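# Sobre las etiquetas que nos piden compartir

Llevo nueve años viviendo en este país y todavía leo las noticias con un diccionario abierto. Esto tiene una ventaja: leo despacio. Cuando una palabra me parece demasiado fuerte, me detengo en ella, y a veces descubro que debajo de la palabra hay muy poca cosa.

En febrero circuló en mi barrio una fotografía de una etiqueta de precio de Bolger, el supermercado grande de la avenida. La etiqueta anunciaba una oferta en el aceite Veltine. Alguien había levantado la esquina del cartón y debajo aparecía otra etiqueta, más vieja, con el mismo precio. El texto que acompañaba la foto decía: «Nos roban a todos, comparte antes de que lo borren». Cuando yo la recibí, ya había sido compartida 3894 veces.

Yo también la compartí. Lo escribo al principio porque no quiero dar lecciones desde un lugar limpio.

## Qué sabíamos y qué creíamos saber

La foto mostraba dos etiquetas. No mostraba la fecha de ninguna de las dos, ni en qué tienda estaban, ni si entre una y otra el precio había subido y bajado. Sin embargo, en los comentarios encontré toda una historia completa: que el gerente daba la orden por la noche, que los empleados tenían prohibido hablar, que lo mismo pasaba con la pasta y con los pañales.

Mi vecina Ngân Lý trabajó varios años en la caja de otra cadena, Jinley, y le pregunté su opinión. Me contestó que las etiquetas viejas se quedan debajo de las nuevas porque quitarlas lleva tiempo, y que el tiempo no se lo pagan a nadie. Me dijo también que había visto ofertas falsas, varias, y que ninguna se notaba en una foto como aquella. Para demostrarlas hay que guardar los recibos.

Esta respuesta me molestó un poco. Yo quería tener razón con menos trabajo.

## La verificación también se equivoca

Después apareció la segunda parte. Makideo, una página que se dedica a comprobar bulos, publicó que la imagen era «falsa». Su argumento era que la empresa lo negaba y que el precio actual en la web coincidía con la oferta. A mí me parece un argumento débil. Que una empresa niegue una acusación es lo normal, y el precio de hoy no dice nada sobre el precio del mes pasado.

Rangi McKinnon, que lleva el boletín de consumidores del distrito, hizo algo más aburrido y más útil. Pidió a los lectores sus recibos viejos de aceite. Recibió 70, descartó los que no se leían bien y le quedaron 60. Según su cuenta, el precio no había cambiado en todo el invierno. Es decir, la oferta no era una oferta. La foto no lo probaba, y la palabra «falsa» tampoco era justa.

Las dos partes se quedaron con lo suyo. Los que compartieron la foto dijeron que siempre lo habían sabido. Makideo cambió «falsa» por «engañosa», sin avisar arriba del artículo, que es donde la gente mira.

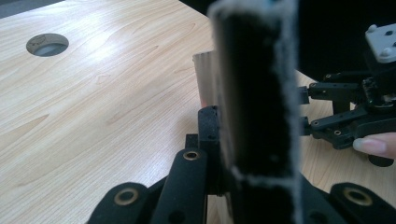
## Lo que yo pediría

No creo que la solución sea callarse hasta tener todas las pruebas. Una persona que compra aceite no tiene un departamento jurídico, y si espera a la certeza completa no se quejará nunca. Pero entre callarse y gritar «nos roban» existe un espacio bastante ancho, y en él caben frases modestas: «he visto esto», «no sé desde cuándo», «¿alguien conserva el recibo?».

A las páginas de verificación les pediría que digan qué han comprobado ellas mismas y qué les ha contado la empresa. Son dos cosas distintas y el lector merece verlas separadas. Si corrigen, que la corrección esté en la primera línea.

A Bolger le pediría que ponga en cada oferta el precio anterior y su fecha. Me han explicado que en el cartón no hay sitio. Hay sitio para un sol amarillo con una sonrisa.

Yo he empezado a guardar los recibos en una lata de galletas. Los del aceite los escribo además en un cuaderno, porque la tinta de la caja se borra antes del verano.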